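Folders, sleeves and the paper pile on my desk

I gave up on my big filing cabinet in August. It was a four-drawer Karden, heavy as a cow, and I only ever opened the top drawer. The rest was old manuals and a bag of rubber bands that had melted together. So out it went, and I started over with plain card folders and clear sleeves, which I had sworn off years ago after one too many cracked ring binders.

A few of you wrote in to ask how I keep the folders from turning into one more pile, so I've put down what works for me. Some of it I stole from Védís Kárason, who ran the front office when I worked at Oddsson and could find any piece of paper in the building while still on the phone.

First, sort before you buy anything! I dumped every loose sheet I owned onto the table and made 2 piles, keep and shred. No "maybe" pile (I've tried it, and the maybe pile is still in a shoe box under the bed). Then I split the keepers by who I would be talking to if I needed them – the bank, the doctor, the landlord, the school. I used to sort by date and could never remember the date of anything.

Next, color. I use pale colors for the stuff I touch every week and dark ones for the stuff that just has to exist. You can write on a pale green folder with an ordinary pencil and rub it out later, and you can't do that on navy blue. If all you have is dark folders, put a round sticker on the front and write on that.

Open the folder all the way flat before you put anything in. I know it takes up half the table. But if you stuff papers into a half-open folder you're going by feel, and that's how the corners get bent and how my car insurance ended up living with the dentist for a whole winter.
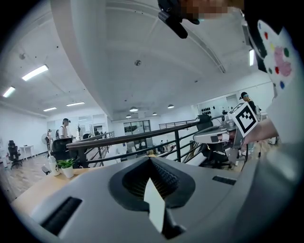
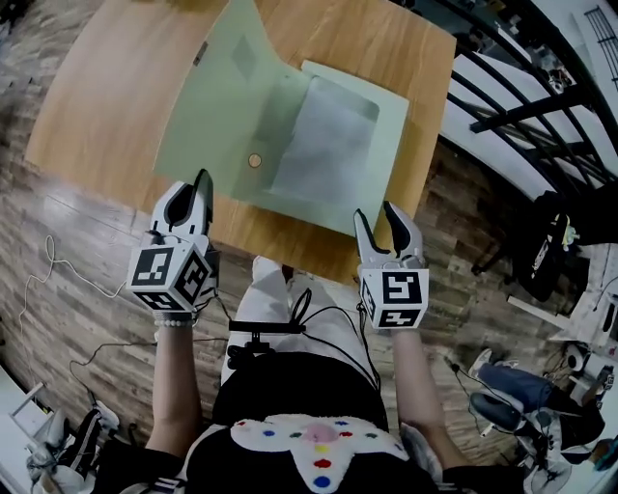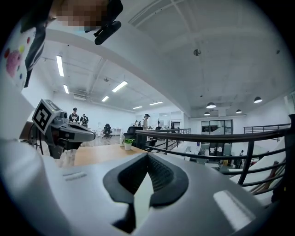
Now, sleeves. I used to put every single sheet in its own sleeve and the folders got so fat and slippery they slid off the shelf in a heap. These days only three kinds of paper get one: anything with a stamp or a real signature on it, anything printed on that thin shiny receipt paper, and anything I'll be handing across a counter. Everything else goes in bare. One thing about receipts – some soft plastic sleeves will fade the print, so I make a photocopy and slip it in behind the original.

Static is the other nuisance with sleeves. When the sheet won't slide in, blow into the opening first, or run the sleeve between your fingers a couple of times. If it's a new pack, bend the whole stack back and forth like a deck of cards and they'll come apart. Put the sheet in with the open side of the sleeve toward the fold of the folder and it won't shoot out when you pick the thing up by the wrong end. I learned that one on a staircase.

For stickers that won't come off an old folder, warm them with a hair dryer on low and peel from one side, slowly. Leftover goo comes up with a bit of masking tape dabbed over it. Don't use oil on card! It leaves a see-through spot that never goes away, and then it creeps onto whatever you file in there.

I keep 7 folders and no more. When I want an eighth, something has to be merged or thrown out first. They stand upright in a Woveck magazine holder at the end of the desk, fold side down, with a bit of space left so I can flip through them. If you have to tug, it's too full.

Then there's the weekly bit, and it's short. I bring the mail to the table with my coffee, open it all, drop the envelopes straight in the recycling and put each sheet where it goes while I'm still sitting down. Anything that needs a reply gets clipped to the outside of its folder, so I see it every time I walk by and feel bad about it.

Next time I want to get into the kitchen drawer with the takeout menus and the batteries, so if you have a trick for keeping dead batteries apart from good ones, please send it over. Mine are all in one jam jar right now and I test them by putting them in the flashlight.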